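The grip that would not let go

In April, at ten to four in the afternoon, a robot at Vurum's small test room closed its right hand on a drinks bottle and stopped listening. The arm froze. The hand carried on squeezing. It went on squeezing for 670 seconds, which is a little over eleven minutes, until someone found the right breaker and pulled it.

No one was hurt. The bottle split down one side and tea went over the desk, the floor and one person's trousers. The company wrote four pages about it all the same, and those four pages have been passed round a good many robot labs since. I asked to read them, and then I asked to come and watch the task being run again.

The job is a dull one. The robot stands at the end of a desk, takes hold of a bottle, lifts it, tilts it and puts it back. A second bottle stands close by so that the machine has something to avoid. The firm wants its robots to clear up in shared kitchens and small offices, and a large part of that work is picking up things that people have been drinking from.

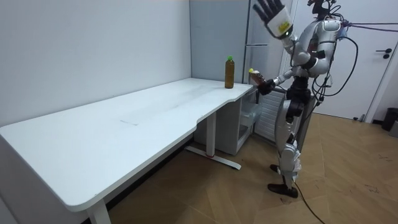 What makes bottles awkward is that they change. A full one with the cap screwed down is stiff. Take the cap off, drink a third of it and put the cap back on loosely, and the sides give way under the fingers. A hand that holds both kinds has to feel for the point where the plastic pushes back, and then stay there. Too little force and the bottle slides out. Too much and the cap comes off, or the wall buckles.

Vurum does not make its own hands. The fingers and their motors are bought in, and the control board that drives them came from a small supplier called Gollon. The software that decides how hard to squeeze is Vurum's and is known inside the company as Virkatum. Between the two sits a cable, and along that cable, many times a second, go short messages saying how far each finger should close and how hard it may press.

On the afternoon in question that cable worked loose at the wrist. It did not come out. It moved far enough for messages to arrive in bits, and the hand's board threw the bits away, as it had been built to do. The last whole message it had received was an instruction to tighten.

The arm had a rule for this. If it heard nothing sensible for a fifth of a second, it was to hold still. Holding still is a good rule for an arm. It will not swing into anybody, and it will not drop on the desk. The hand had a rule as well, written by different people in a different building, and it said that if the messages stopped, the hand should finish the last thing it had been told to do.

Each rule had been tested. They had never been tested together with a bad cable.

Abimbola Lawal was running the session. She pressed the red stop button within a few seconds of seeing the bottle begin to bend. The arm, already still, stayed still. The hand took its power from a separate supply, fitted so that the robot would not drop what it was carrying whenever somebody pressed stop, and so the button made no difference to it.

"I pressed it again, harder," she told me. "Everyone does that. I have watched people do it since, on other machines, and I knew exactly what they were thinking."

She then did the sensible thing and moved back. A colleague wanted to work the bottle free by hand, and she told him to leave it. The report gives a whole paragraph to that moment, and I think it deserves one. The fingers were pressing with enough force to break a knuckle. Had they slipped off the bottle while his own fingers were in the gap, the next thing for them to close on would have been him.

The rest of the eleven minutes went on looking for a way to cut the power. The supply was plugged in behind a cabinet. The breaker was in a cupboard down the corridor, and the labels inside the cupboard belonged to the previous tenant.
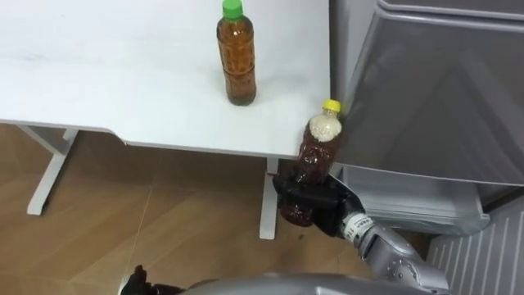 One bottle in the right hand, one left standing, seen from the robot's head.

I have read a fair number of accident reports, and most of them put their main effort into the part that broke. This one gets the cable out of the way on the first page. It had been bent back and forth through 2264 lifts since it was last changed, and the clip meant to take the strain had been left off after a repair. Fitting the clip takes a minute. The report says so and moves on.

The other three pages are about the stop button. When the robot was first set up, pressing the button cut power to everything, and whatever the robot was holding fell on the floor. After 6 dropped bottles in one morning somebody asked if the hand could be kept alive during a stop. It could, and a second supply was added. The change was written down properly and signed. The person who signed it asked what would happen if the hand was holding something at the time, and the answer was that it would keep holding it. That was true as far as it went. The question of what would happen if the hand was still closing did not come up.

There is a line in the middle of page three that I copied out: "We had come to think of the button as the thing that stops the robot. It had become the thing that stops the arm."

Repairs were made in two stages. The first was quick. The hand's supply now runs through the same button, with a short delay, so that pressing it lets the hand hold on for two seconds and then go slack. Two seconds is meant to be enough for a person to see what is in the hand and get clear of it. A dropped bottle is accepted as the price.
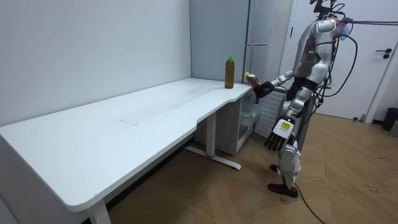
The second stage took longer, and involved a fair amount of arguing with the supplier. Gollon's view was that its board had behaved exactly as the manual said. Vurum had read the manual and agreed, and still wanted it changed. In the end the board was given a new setting. If the messages stop, the hand keeps the force it is using at that instant and does not add to it. If they are still missing after a set time, it opens slowly. Customers who want the old behaviour can have it, but they have to switch it on themselves.

There was also a set of small, cheap changes, and these seem to me the ones most labs could copy tomorrow. The plug for the hand was moved to where a person can reach it without leaning across the robot. The breaker cupboard was relabelled. Before each session someone now wiggles the wrist cable on purpose while the hand is holding a bottle, and watches what the fingers do. It takes less time than making a cup of tea and it has already turned up one more loose connector, on the other arm.

The fault was played back for me, with the message log on a laptop beside the robot. On the log it looks like very little. There is a steady column of numbers, then gaps, then one number repeated all the way down the page. The force reading climbs for a short while and then sits flat against its upper limit, where it stays. I asked Lawal why no alarm had gone off at that point. She said the alarm was set to go off above the limit, and the force had never gone above it.

That has been changed too. Sitting at the limit for more than 2 seconds now counts as a fault in itself.

How common is this sort of thing? It is hard to say. Small firms have no duty to publish an event in which the only loss was a bottle of tea, and most do not. Vurum sent its report to other groups it knew were using the same board. Several wrote back to say thank you. A couple wrote back to say that they had seen a hand lock up, had switched everything off and on again, and had not looked into it further. 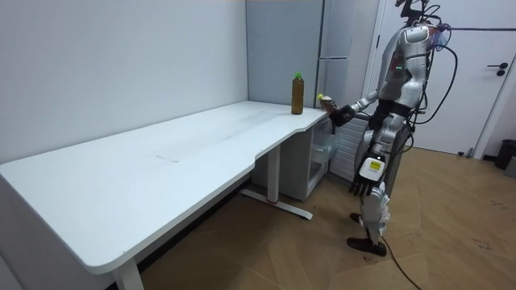 Ogundipe, who read the report before it was sent round, thinks the firm has still been too easy on itself. The two-second delay, in Ogundipe's view, is a compromise made for the sake of the bottles. "If I press stop with my thumb in there, I don't want two seconds of anything," was how the objection was put to me, along with the point that a slack hand is only safe if the thing in it is safe to drop, and that sooner or later it will be a kettle.

Lawal does not really disagree. She would like a hand with a spring in it that opens by itself when the power goes, and a separate release that a trapped person could reach with their free hand. Both exist on larger industrial grippers. Fitting them into something the size of a human hand adds weight at the wrist, which slows the arm, and the firm has not yet found a version it likes. For the time being there is a rule that nobody puts their fingers inside the robot's while it is powered, whatever it has hold of, and a printed copy of that rule is taped inside the door of the breaker cupboard.

The split bottle was kept for a while as evidence and then went out with the recycling. The trousers, I was told, washed clean.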